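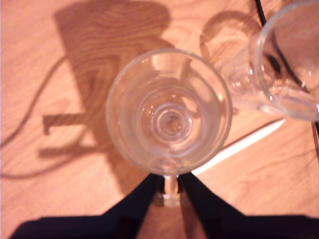 Does coffee stay hot longer in a clear glass mug than in a ceramic one?

Plain single-wall glass gives no real advantage over ceramic of the same thickness, and whether there's a lid on top matters a good deal more than either.

That is worth knowing before Friday, when the Tallach coffee shops finish pulling their white ceramic mugs and put clear glass ones with handles in their place. The company has been telling customers since March that the change will mean hotter drinks, cleaner mugs and less waste. A card on each counter says so in three short sentences. The card doesn't say where any of it comes from.

Tallach bought 1,198 of the mugs from Zollamero, a restaurant supply house, in a single order. They come in 2 sizes, and the larger one replaces both the old medium and the old large. Drinks will cost what they cost now. Anyone who used to order a large may want to look at how much coffee they're getting, a question the counter card also leaves alone.

Princess Calimlim, who runs operations for Tallach, said the larger glass mug holds "very close to" what the old large did. Asked how close, she said the shops had gone by feel during a tryout at the Tavares Street location and that customers there hadn't complained.

"People drink with their eyes," Calimlim said. "They see the color of the tea, they see the milk going in. It's a nicer cup. I don't think we need a lab to tell us that."

Maybe so. Nicer is a matter of taste, and plenty of people like a glass mug. Tea does look good in one. The trouble is with the word hotter, which a person can check with a kitchen thermometer and a free half hour.

Maëlys Chauvin did. She teaches an evening class in home ceramics and admits she has a side in this. She took one of the Tallach mugs home (the company let customers buy them during the tryout for $4 each) and set it next to one of the old white ones, filled both from the same kettle, and wrote down the temperatures on the back of a gas bill. The two came out close enough that she wouldn't swear to a winner.

"The first couple of minutes, the glass reads a little warmer, and that's the thinner wall," she said. "A heavy ceramic mug that's been sitting on a cold shelf takes some heat out of the coffee right away. After that it gives some back. If they just warmed the mugs first, you'd never know the difference."

The old mugs were kept on top of the espresso machines, where they stayed warm. The new ones will sit on open shelves behind the register so that customers can see them. Calimlim confirmed this and said it was a design decision.

None of which makes the glass mug a bad mug. It does make the card on the counter look as if it was written by somebody who had the shelf picked out already.

The cleanliness claim is harder to pin down. Tallach says clear glass is more hygienic "because you can see that it's clean." You can certainly see when it's dirty. Lipstick, milk film and a ring of dried tea all show up on clear glass in a way they don't on the inside of a dark mug. Against the white ceramic Tallach has been using, though, the difference is small, and a stain that shows still has to be washed off by a person or a dishwasher.

What glass does show is water spots. Jailson Paiva, who washed dishes at the Tavares Street shop through the tryout and still works there, said the mugs came out of the machine clean and looked as if they hadn't. The city's water is hard, and it leaves a white haze when it dries.

"So you polish them," Paiva said. "With the ceramic you never polished anything, you stacked it and you were done. And you can't stack these, or you can, but then one sticks inside the other and you stand there pulling."

He said the handles get in the way too. The old mugs fit the dish racks with their handles turned to the corners. The new handle is a plain loop that stands out farther from the side, and a rack that took a full load of ceramic takes fewer of the glass. Tallach says it has ordered different racks. They hadn't arrived at Tavares Street when Paiva was interviewed, and he wasn't sure who was supposed to be chasing them.

Calimlim said haze is "a rinse aid issue" and that the shops have been told to turn up the setting on their machines. That may well fix it. Rinse aid is the usual cure for spots on glass, along with a water softener, and the shops don't have softeners.

Then there's waste. Tallach's reasoning, as far as it can be followed, is that a glass mug can be recycled and a ceramic one can't. The second half holds up: ceramic doesn't belong in the recycling bin, and most programs tell people to throw it out or find another use for it. The first half is shakier. Drinking glasses are commonly kept out of curbside glass bins as well, particularly the tempered and heat-resistant kinds, which don't melt the way bottles and jars do. A batch with the wrong glass in it can come out flawed.

Jussara Moura, who sorts out the public's questions at the Hoseo drop-off center, said the rule there is simple. Bottles and jars go in. Mugs, vases, baking dishes and drinking glasses stay out, whatever they're made of.

"We get people who are sure about it," Moura said. "They'll say, it's glass, look at it. I know it's glass. It goes in the trash, and please wrap it."

Zollamero describes the mugs in its catalog as heat-resistant. It doesn't say whether they're tempered, and a person who answered the phone there said he'd have to find out. He hadn't called back by the time this was written.

Recycling only matters once a mug breaks, so the more useful question is how often that happens. Tallach did keep a tally at Tavares Street, to its credit. The shop lost 13 of the glass mugs during the tryout. Calimlim called the number low. It might be, but the company didn't keep a tally of the ceramic ones before, so there's nothing to hold it up against. She said the managers' general impression was that breakage was "about the same or better."

Paiva's general impression was different. He said the ceramic mugs chipped and went back on the shelf, small chips at least, and the glass ones go in the bucket the moment there's a nick in the rim. He thinks that's right, and he wouldn't want to drink from a nicked glass either. It does mean that about the same number of accidents makes for more mugs in the trash.

As for the white ceramic mugs, there are a lot of them and most are fine. Tallach hasn't announced a plan. Calimlim said some would be given away and some kept "in the back" in case of a shortage, which sounds sensible, though it leaves a program sold as cutting waste starting out with shelves of good mugs and no place to put them.

Customers at the Tavares Street shop one morning had opinions in every direction. Two men at the window table liked the glass and said the coffee tasted cleaner. A woman with a tea said the handle got warm, which it might, and that she'd gone back to bringing her own. Several people hadn't noticed any change at all.

Jussara Caldeira, who has eaten breakfast there for years and is no relation to anyone at the company, had noticed and was against it.

"It's a mug," she said. "The old one was a mug. I'd like to hear that the rolls are getting bigger."

She did allow that her granddaughter likes to watch the chocolate sink to the bottom and swirl around, and that you couldn't see that before.

The card will stay on the counters through the changeover. Asked whether Tallach would consider dropping the line about hotter drinks, Calimlim said she would look at the wording. She also said the shops might go back to warming mugs on the espresso machines if customers ask for it - the glass ones are rated for it, she believes, but she wanted to check with Zollamero first.

Customers who want to buy one of the new mugs can still do so at Tavares Street for $4. The other locations will start selling them once the new racks are in. For now, people who prefer ceramic can ask for it at the register, and staff have been told to say yes as long as there's one within reach.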